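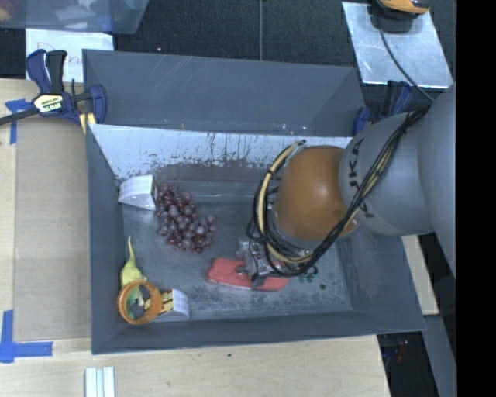

Work and Automation - Handout 3: The Picking Station
Harish Srivastava
17 May 2018

Print this page | E-mail this page

OK, so last time we got as far as the question of who gets asked before a machine shows up, and I promised to get down to one actual job. The job is picking. Somebody takes a thing out of a bin and puts it in a box, and then does it again, up to 1000 times in a shift at the warehouse I keep going on about (Prestholm, the grocery and household one - you have the floor plan from handout 2).

I spent six days there with the packers before the arm went in and then went back in May, and what struck me first was how much the people know that never got written down. Fruit gets picked up differently from a box. You go in under a bunch of grapes, you don't squeeze, and if something flat is lying next to a wall you slide it out with a fingertip first. Ask a packer how she does it and she'll say "I just pick it up"! Then she'll talk for 10 minutes.

An arm has to have all of that worked out for it. A mixed bin is hard for two reasons: the items touch each other, and they're all different shapes. A gripper coming straight down also hides part of the very thing it's going for, so where you put the camera matters a lot more than people expect.

What changed for the packers

Please read the Gramum interviews with this part. The heavy, same-every-time cartons went to the arm, and everyone I talked to was glad to see them go. What stayed with people was the odd stuff and the misses. One packer told me her day used to have a rhythm and now it has interruptions - she waits, she clears a stuck item, she waits again. Her back feels better and she's more tired. I believe both halves of that.

Pay is the sore spot. Clearing faults was written into the job as "assisting," with no new grade attached, although it takes judgment and a fair bit of nerve the first few times. Compare Ververidis, where the same work got a title and a raise after nearly a year of arguing.

For next time

Pick a job you've done yourself, paid or not. Write down one motion in it so completely that a stranger could copy it, then mark the spots where you had to write "until it feels right." Bring it on paper, please, we'll be swapping.

Also read the Brillumeo shift logs, at least the first 10 pages. The abbreviations are explained on the back sheet.

Recent handouts
Handout 2: Reading a Floor Plan
Handout 1: What Counts as a Task?
Reading list and office hours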